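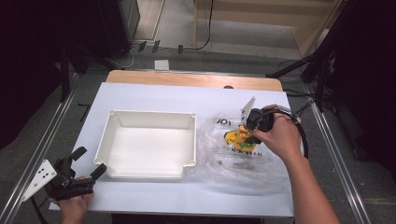
**PKG 6: Secondary packaging, film bags and stacking trays**
Course handout, Skollum program in packing and light assembly
Prepared by Amerley Antwi

Read before the August bench session. Bring the worksheet from PKG 5; the film terms defined there are used without repetition.

## 1. Scope

This unit covers the transfer of goods between a printed film bag and a rigid tray. Sealing is in PKG 7. Labels are treated only where they affect handling.

## 2. Terms

**Film bag.** A flexible container with no shape of its own. It takes its outline from the contents and from whatever it rests on.

**Tray.** A shallow rigid container with a flat floor and a raised rim. Trays with raised corner posts can be designed to stack; the post then carries the load and the rim does not.

**Headspace.** The volume of the bag above the contents. In a bag that has been opened and put down, most of the headspace collapses into folds.

**Mouth.** The open end of the bag. Find it before anything is lifted. On a crumpled clear bag the mouth is easily confused with a fold.

**Print side.** The face of the bag that carries the artwork. Lettering on clear film reads backward when viewed through the opposite face. Reversed lettering is the quickest indication that the print side is facing away from the operator.

## 3. Properties of clear film

Clear film transmits light through a single flat layer with little loss of detail. Each added fold scatters more of it. An item under several layers keeps its color longer than its outline, so a strongly colored item can be identified in a crumpled bag where a white one shows only as a pale patch. For identification checks, flatten the film over the item first and then look.

Creases also produce bright highlights under overhead lighting. These move when the bag or the observer moves. Marks on the goods do not. Shift position before recording a surface defect.

Film clings to smooth objects and to itself. When an item is gripped from outside, the film is gripped too, and pulling moves the whole bag. Either reach in through the mouth, or accept that item and bag travel together and plan the path accordingly.

## 4. Placement at the bench

Set the tray down first, with its floor level and the long side parallel to the bench edge. Place the bag beside it. The gap between them should be wide enough that loose film does not lie over the rim.

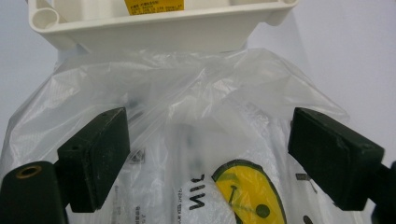
Film caught between a tray and the bench is the most frequent fault in this exercise. It lifts one side of the tray, and the error carries up through every tray placed on top. Check along the lower edge at bench height. Looking straight down will not show it.

Printed areas should be kept clear of the grip. Ink on film scuffs more readily than the film tears, and a scuffed logo is grounds for rejection under the Ziretti scheme used for grading in this course.

## 5. Transfer, bag to tray

1. Locate the mouth and turn it toward the tray.
2. Open the mouth to the full width of the largest item.
3. Hold the base of the bag with one hand.
4. Withdraw one item at a time, keeping it low.
5. Set each item on the tray floor, clear of the corner posts.
6. Flatten the bag and return it to the bench, print side up.

Do not tip the contents out. Tipping is permitted only for the Gostside bulk exercise, which uses a different tray.

## 6. Worked record

The following entries are from the Vídalín practice log and show the expected layout.

| Entry | Item code | Result | Remark |
|---|---|---|---|
| 1 | 2288 | Accept | Mouth found on first attempt |
| 2 | 3283 | Repeat | Film under near rim |
| 3 | 3283 | Accept | Tray reset before transfer |

An entry marked Repeat stays in the log. Do not overwrite it with the later result.

## 7. Problems for the session

**7.1** A clear bag shows reversed lettering near the top and the contents are visible below it. State which face is toward you and describe two ways to bring the print side up without removing the contents.

**7.2** A stack of trays leans to one side. Give the order in which you would inspect rim, posts and bench surface.

**7.3** Write an inspection note for a bag whose item code can't be read through the film. Maximum 200 words. State what was done to improve legibility before the entry was made.

Hand in 7.3 with the log sheet. Problems 7.1 and 7.2 are discussed at the bench.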